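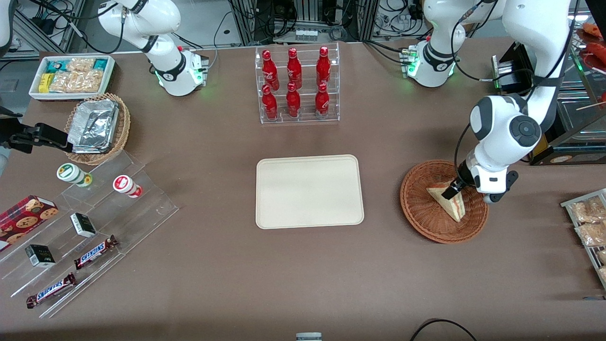 Student Project Report: Reporting Routes for Harassment Among Evening Shift Workers in Ekcombe

1. Background

Retail and food service workers in Ekcombe are mostly women, and many finish work after the last direct bus to Ekdale has left. Earlier coursework in this module looked at harassment inside the workplace. The present report deals with the trip home and with what workers do when something happens on it. The question was set narrowly: which reporting routes are known, which are used, and at what point a report is dropped.

2. Method

A paper questionnaire was handed out at 3 sites: the Wanholm shopping arcade, the Ekcombe bus station and the Chu food hall. It had two pages and took less than ten minutes to fill in. Of 228 forms returned, some 200 were complete enough to use. Forms with no answer in the section on reporting were left out. Respondents could skip any item, and no names or employers were recorded.

The form was offered in English and in 2 other languages. Translations were checked by a second reader before printing. One item, on "unwanted attention," was reworded after the pilot because respondents read it as covering physical contact only.

Ethics approval was given on the condition that no respondent be asked to describe an incident. A card with support line numbers was attached to each form and could be torn off.

3. Results

Most respondents could name the police as a route. Few knew that the bus operator takes complaints, and fewer knew that the complaint form is on the back page of the printed timetable. Telling a coworker was the most common response to an incident, followed by changing the route home.

Among those who had started a formal report, the usual stopping point was the request for a home address. Migrant workers on short contracts mentioned this more often than others. Several wrote in the margin that they shared housing with people from the same workplace and did not want mail to arrive there.

Respondents from the Chu food hall differed from the other sites in one respect. Their shifts end together and they walk to the station in groups. They reported fewer incidents but knew no more about reporting routes.

4. Limitations

The sample was not random. Workers who drive home are missing almost entirely, and so are cleaners, whose shifts start after the forms were collected. Answers on past incidents depend on memory, and the form set no time limit. Differences between sites should be read with care.

5. Recommendations

The bus operator should accept complaints without a home address. The complaint form should be posted at stops on the Ekdale route in the languages used in the survey. Employers at Wanholm should include reporting routes in the first-day briefing. A follow-up survey should cover cleaning staff and be timed to their shifts.

Appendix A contains the questionnaire. Appendix B contains the coding sheet for margin comments.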